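Hiltero (competição estudantil)

Hiltero é uma competição estudantil de manipulação robótica em ambiente simulado, destinada a alunos do ensino secundário e dos primeiros anos do ensino superior. As equipas programam um braço robótico virtual para executar tarefas de arrumação em divisões domésticas geradas por computador. A prova realiza-se anualmente, com a fase final em maio, e é organizada pelo clube de robótica da Escola Gesell em colaboração com a Oficina Hourani, que mantém o programa de simulação.

História

A competição teve origem num projeto de fim de curso orientado por Rawan Bitar, professora de informática na Escola Gesell. O projeto inicial consistia num único exercício, no qual os alunos deviam deslocar um cubo entre duas mesas. Na primeira edição participaram 8 equipas, todas da própria escola. O regulamento foi depois reescrito por Dima Karaki, antiga aluna e atual coordenadora técnica, que introduziu as divisões mobiladas e a pontuação por tarefa. A edição mais recente contou com 40 equipas inscritas.

O nome Hiltero designava originalmente o repositório de código do projeto e foi mantido quando a prova se abriu a outras escolas.

Ambiente de simulação

As provas decorrem no simulador Gesau, desenvolvido na Oficina Hourani. Cada cena reúne uma peça de mobiliário principal, um conjunto de objetos de uso corrente e um braço com garra de dois dedos. A geometria do mobiliário é fixa durante cada edição, ao passo que a posição e a orientação dos objetos variam de tentativa para tentativa. As equipas recebem as imagens da câmara virtual e o estado das articulações, e devem devolver os comandos de movimento. Não é permitido o acesso direto às coordenadas dos objetos – regra introduzida na terceira edição, após um debate prolongado entre os participantes.

As superfícies estofadas são consideradas as mais exigentes. Um objeto fino e pousado ao comprido, como um lápis, obriga a garra a aproximar-se muito do assento, e a inclinação das almofadas altera o ângulo de preensão necessário. Os objetos planos e escuros colocam dificuldades de outra ordem, ligadas sobretudo à deteção dos contornos.

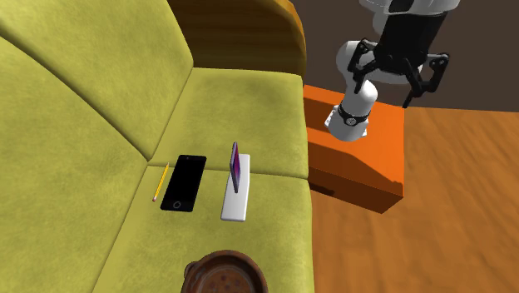
Cena simulada com sofá: lápis, telemóvel preto e suporte ou tabuleiro branco sobre o assento; à direita, o braço robótico com a garra aberta.

Formato da prova

Cada equipa é composta por um mínimo de dois e um máximo de cinco elementos, acompanhados por um docente. A fase de qualificação decorre à distância. As equipas submetem o seu programa, que é executado em 80 tentativas com disposições desconhecidas. As equipas apuradas disputam a final presencial nas instalações da Escola Gesell, onde dispõem de uma manhã para ajustes antes da execução pública.

A pontuação máxima é de 1000 pontos, repartidos entre a conclusão das tarefas, o tempo de execução e a qualidade do relatório escrito. São descontados pontos por colisões com o mobiliário e por quedas de objetos. Em caso de empate, prevalece a equipa com melhor classificação no relatório.

O relatório deve descrever o método adotado, as alternativas abandonadas e a divisão do trabalho entre os elementos da equipa. O júri pode convocar qualquer aluno para explicar uma parte do código, ainda que não a tenha escrito.

Integração curricular

Na Escola Gesell, a preparação para a prova constitui um módulo opcional da disciplina de Aplicações Informáticas. O módulo abrange cinemática elementar, tratamento de imagem e planeamento de trajetórias. Outras escolas participantes integram a atividade em clubes extracurriculares, com horário pós-letivo. Os materiais de apoio, redigidos por Karaki e revistos por Bitar, incluem cenas de treino de dificuldade crescente e um guia de instalação do simulador.

Ver também

Robótica educativa
Simulação em robótica
Garra robótica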